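Section 4. Setting up the Plerkero drying rack and ceiling airer

4.1 Before you start

Read this section through once before fixing anything to the wall or ceiling. The Plerkero is supplied in two versions: the wall rack, which folds flat, and the ceiling airer, which is raised and lowered on a cord. Steps that apply to only one version are marked.

You will need a drill, a spirit level, a pencil, a tape measure and a cross-head screwdriver. For the ceiling airer you will also need a stepladder and a second person.

Check the contents of the box against the list inside the lid. If a part is missing, do not use a substitute from another make. Contact Geerts and quote part kit 426.

CAUTION: Check for pipes and electric cables before drilling. Do not drill directly above or below a socket or switch.

4.2 Choosing the position

The rack works best where air can move around it. A utility room, a landing or a spare room with a window is suitable. A small cupboard is not, even with the door left open.

Keep the rack away from open fires, gas heaters and cookers. It may be placed above a radiator as long as the lowest rail is clear of it by at least the length of the spacer supplied.

Hold the rack against the wall fully opened before marking any holes. Check that doors, drawers and window handles nearby can still be used, and that there is room to stand in front of it with a basket.
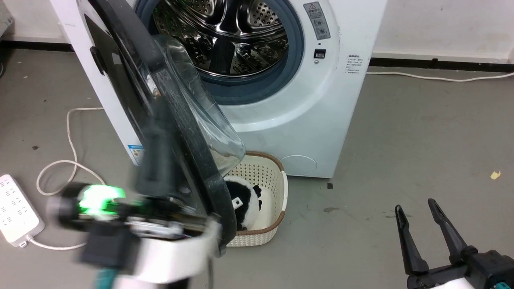
Wall type decides which fixings you use. The plugs in the box are for brick and solid block only. For plasterboard, fix into the timber studs or buy hollow-wall anchors rated for the full load. If the rack is to go in the same room as a front-loading washing machine, open the machine's door as far as it will go, as with the white one shown, and mark how far it reaches into the room. A round door of this kind swings out to the side, and the legs of a folded-down rack should stand outside that arc. Leave any warning label on the front of the machine uncovered.

4.3 Fixing the wall rack

1. Hold the back plate against the wall at the height you want. Shoulder height suits most people.

2. Set it level and mark the top holes in pencil.

3. Take the plate away and drill the holes to the depth shown on the plug packet. Clear out the dust.

4. Push in the plugs until they are flush with the wall.

5. Screw the plate on loosely, check the level again, then mark and drill the lower holes.

6. Fit the remaining screws and tighten them all by hand. Do not use an impact driver.

7. Hook the rack on to the plate and press down until both catches click.

NOTE: If one catch clicks and the other does not, the plate is twisted. Loosen the lower screws, press the rack home and tighten again.

4.4 Fixing the ceiling airer

1. Find the joists. The pulleys must be screwed into timber and never into plasterboard alone.

2. Mark the position of the single pulley and the double pulley. The double pulley goes nearest the wall where the cleat will be.

3. Drill pilot holes and screw in both pulleys.

4. Fix the cleat to the wall, out of reach of small children.

5. Thread the cord as shown on the card supplied. The long end passes through both pulleys, the short end through the double pulley only.

6. Tie the cord ends to the end frames with a double knot. Raise the airer halfway and check that it hangs level. Adjust the knots if needed.

7. Wind the cord on the cleat at least 2 full turns and finish with a locking loop.

CAUTION: Never let go of the cord before it is secured to the cleat. Keep people out from under the airer while it is being raised or lowered.

4.5 First use

Wipe the rails with a damp cloth before hanging anything on them. There is sometimes a trace of oil left from the factory and it will mark pale fabric.

Load the rack from the wall outwards and the airer from the middle outwards. Hang heavy items such as jeans and towels near the end frames. Leave a gap the width of a rail between thick items.

Spin the washing before hanging it. Dripping clothes weigh a good deal more, and water running down the frame can get into the joints. Hand-washed woollens should be rolled in a towel first and laid flat across several rails.

Do not hang from the rack by the arms, and do not use it to store boxes, bicycles or plants.

4.6 Checks

Check the screws after 2 weeks of use and then every spring, in April or May. On the ceiling airer, look along the full length of the cord for fraying, paying most attention to the part that runs over the pulleys. Replace the cord if any strand has parted. Only the Grerkura braided cord is approved for this model.

If a rail becomes stiff, clean the joint with warm soapy water and dry it. Do not use cooking oil or grease.

Spare cords, rails and catches can be ordered from the Geerts parts counter at Prilalside. Have the model number from the underside of the back plate ready when you order. For the ceiling version, it is on the inner face of the left end frame.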